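How Do You Teach a Robot to Tidy a Kitchen?

Picking up a strawberry is easy for you. You look at it, reach out, and close your fingers. You don't have to plan where each finger goes. For a robot arm, every part of that job has to be learned.

Ingrid Fitzsimmons and Feven Teshome study how robots learn. Their project is named Flonari, and it uses a toy kitchen on a white table.
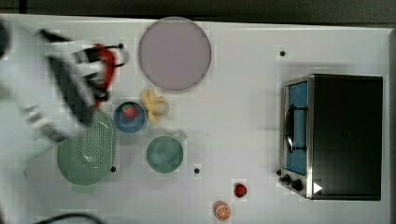
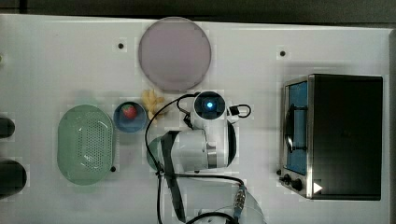
The Flonari table at two different moments. Both times there is a plate, a green colander, a toaster oven, and a strawberry in a blue bowl.

Why use toys?

A toy strawberry doesn't get squashed or go bad. It stays the same size and shape all month, so the researchers can repeat a test many times and know that the strawberry hasn't changed. Toys are also light. If the arm drops one, it can be picked up and used again.

The shapes matter too. A plate is wide and flat. A bowl has a rim that a gripper can bump into. A mug has a handle on one side only, so the robot has to work out which way the mug is turned. A toaster oven has a door, and a door swings. Each of these is a different kind of problem.

Learning by copying

The method the team uses is called imitation learning. To imitate means to copy. A person steers the robot arm through a job while a computer saves two things: what the cameras saw, and how the arm moved. One saved try is called a demonstration, or demo.

Flonari used 1,045 demos. In some of them, the person steered the arm to put a strawberry in a bowl. In others, the job was to move a cup, or to open the oven door. Each demo was given a short label in plain words, such as "put the strawberry in the bowl."

Next, a computer program studied all the demos. It looked for links between what the cameras saw and what the arm did next. Looking for links like this is called training. When training was over, the program could look at a new camera picture and choose a small move for the arm. Then it looked again and chose another small move. A whole job is made of many small moves, one after another.

The trouble with copying

Copying has a weak spot. Imagine you learned to set the table in your own home, and the forks were always in the top drawer. At a friend's house you might open the top drawer and find dish towels. You would look somewhere else. A robot that only copies may keep reaching for the same place.

Nyokabi Obura, a student on the team, wanted to find out how bad this problem was. She trained the robot in two ways.

In the first way, the toys were put in the same places for every demo. In the second way, the toys were moved around between demos. Sometimes an extra toy was added, or one was taken away. The number of demos was kept the same, so that the test would be fair. If one robot program had more practice than the other, you couldn't tell what had made the difference.

What they found

Each program was given 100 tries at putting a strawberry in a bowl, with the toys in places it had not seen before.

The program trained on toys that never moved got 31 tries right. The program trained on toys that moved around got 74 right.

So the second program did much better, even though it had the same amount of practice. The team thinks it learned to look for the bowl, while the first program mostly learned where the bowl used to be.

It still made mistakes in 26 tries. Most of those happened when the strawberry was close to something tall. The gripper needs space on both sides of a thing to close on it, and sometimes there wasn't enough. The team is now collecting 106 extra demos with toys close together to see if that helps. They don't know yet if it will.

Words to know

Demonstration (demo): one saved example of a person steering the robot through a job.

Gripper: the part at the end of a robot arm that holds things.

Imitation learning: learning a job by copying examples.

Training: the time when a computer program studies examples and looks for links between them.

Try it yourself

You need a partner, a blindfold, a cup, and a small toy.

Put the cup and the toy on a table. One person is the robot and wears the blindfold. The other person gives short instructions, such as "left a little" or "close your hand." Count how many instructions it takes to get the toy into the cup.

Now move the cup. First, let the robot try using exactly the same instructions as before, in the same order. Then start over with new ones. Write down what happened each time and compare your results with another pair.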